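Why a Minute Does Not Always Feel Like a Minute

By Şükran Canpolat
Reading level: ages 9 to 12

A minute has 60 seconds. An hour has 60 minutes. These numbers are fixed, and a working clock will show the same hour to a child, a parent and a grandparent. The hour may still feel different to each of them. Scientists have two separate names for this. Clock time is the time a clock measures. Felt time is how long something seems to last to the person living through it.

This page explains felt time. Words in the list at the end are used the same way all through the page.

How does the brain keep track of time?

Your eyes detect light and your ears detect sound. You have no single body part that detects time. The brain has to work it out from other information, and several areas of the brain take part in the job.

For very short times, such as the gap between two claps, the brain is quite accurate. This is how you can clap along with a song. For longer times, such as a morning, the brain makes an estimate. An estimate is a careful guess, and it can be too long or too short.

There is also a slow clock in the body that follows day and night. It helps set when you feel sleepy and when you feel awake. It is called the circadian clock, and it is a different system. It will not tell you whether you have been reading for ten minutes or twenty.

Waiting and attention

Attention means what your mind is pointed at. It has a limit. If most of your attention is on a game, there is little left over for noticing time, and the game seems short. If you are in a line at the dentist's office, there may be nothing much to attend to except the wait. You check the clock often. The wait seems long.

Suppose two children sit in the same room for the same 20 minutes. One is building a model bridge. The other is waiting for a ride home. The bridge builder will probably say that less time has passed. Both children can be wrong, and in opposite directions.

Looking back

Felt time has a second part, and it can seem to disagree with the first. A day can feel short while it is happening and long when you remember it.

The reason is memory. When you look back at a day, the brain uses the number of new things it stored as a kind of measuring stick. A first day at a new school has many new things in it: a new room, new names, a new place to hang your coat. By September of the next year, the same walk and the same room add very little. Many ordinary days may be remembered almost as one.

Vacations show this well. The first two days in a strange town often seem longer in memory than the five days after them.

Does time speed up as people get older?

Many adults say that the years go faster than they used to. There are two common explanations, and both may be partly right.

The first is about fractions. When you are five, one year is one fifth of your life. When you are 50, one year is one fiftieth of your life. The year is the same length, but it is a smaller part of the whole. You can do the same sum with days. A child who has been alive for 2,547 days is almost seven years old. A child who has been alive for 3,810 days is a little over ten. One more day is a smaller fraction for the second child.

The second explanation is about new things. Adults tend to have fewer firsts. They have already learned to swim, read and ride a bus. If fewer new memories are stored, a year may seem shorter when the person looks back.

Scientists still disagree about how much each explanation matters. Not every adult reports the effect, and it is difficult to test, as a person cannot be nine and 60 at the same time.

An experiment: the two walks

You need a watch or timer, a notebook, a pencil and an adult to walk with you.

1. Choose a route you know well, such as the walk to school.
2. Ask the adult to start the timer and keep it hidden.
3. Walk at your normal speed. Do not count under your breath.
4. At the end, write down how long you think the walk took. Then write down the timer reading.
5. On another day, repeat the steps on a street you have never walked before. Try to choose one that takes a similar time.
6. On Monday of the following week, without opening the notebook, write down how long you now remember each walk being.

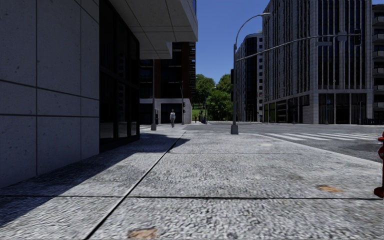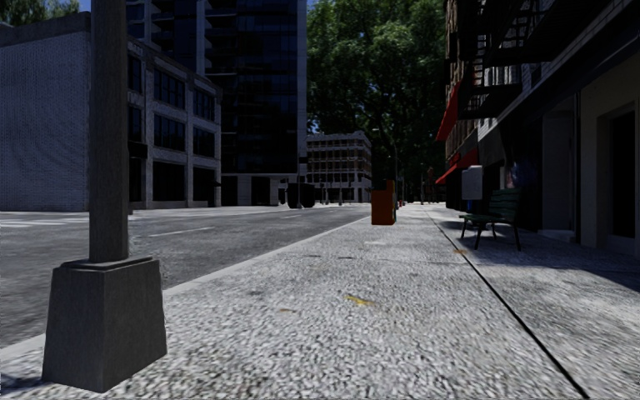
Make a table with one row for each walk. The columns are: timer reading, guess on the day, guess from memory. Subtract the timer reading from each guess. A positive answer means you guessed too long. A negative answer means you guessed too short.

One pair of walks does not prove anything. You might have been tired, or it might have been raining. Repeating the experiment with different routes gives a better result, and so does asking classmates to do it too. Keep every result, including the ones that do not match what you expected.

Words to know

Attention: what your mind is pointed at.
Circadian clock: the body's own system for following day and night.
Clock time: time measured by a clock.
Estimate: a careful guess.
Felt time: how long something seems to last.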